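News > Robotics > Data and training

Latest | Research | Industry | Events | Subscribe

Verano finishes first round of simulated kitchen demonstrations

4 Aug 2023

Verano has completed the first collection round for Plilora, its set of teleoperated kitchen demonstrations for training manipulation policies. The round produced 871 recorded episodes, all of them in simulation. After review, nearly 600 were accepted for training. The rest were rejected for dropped objects, joint limit violations or long idle stretches in which the operator sent no commands.

The episodes cover four task families: moving food containers in and out of a refrigerator, opening and closing cabinet doors, clearing a counter, and loading a sink. Each episode stores joint positions, gripper state, the commanded motion and rendered views from two virtual cameras. A short text instruction is attached at the start and is not changed afterward, even when the operator departs from it. Episodes of that kind are flagged during review and kept in a separate folder.

Operators work from the company's Pickering office with a hand controller that drives the simulated arm directly. Earlier trials used scripted motion to generate the same tasks. According to the project notes, the scripted episodes were smoother but showed little variation in approach angle, and policies trained on them failed when a container was moved a short distance from its usual place. The scripted data has been left out of Plilora.

Idimico, which supplies the simulation software, changed its contact model in January after operators reported bowls sliding out of a closed gripper. The change raised the computing cost per step, and physics now runs slower than real time on scenes with many loose objects. Verano has responded by limiting the number of loose items in a scene. 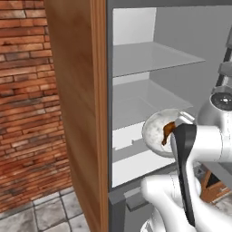
Refrigerator tasks had the highest rejection rate of the four families. An open door and glass shelves leave little clearance for the wrist, and operators often rotate the gripper to get around them. Container angle is therefore logged as its own signal. A bowl tipped as far as the white one held at the refrigerator here, with a small dark brown piece of food inside, would be marked for a second look under the review rules, whether or not the food stays in. Reviewers then decide if the tilt belongs to the task or is an operator error. Verano says both types are useful, provided they carry different labels.

A second round is planned with the same arm model and new room layouts. It will add recovery episodes, in which the operator starts from a poor grasp and corrects it. The company has not set a release date for Plilora. Access is limited to partners for now, and the file format may still change before the second round is merged with the first.

Contact the news desk | Copyright 2023 | All rights reserved | Back to top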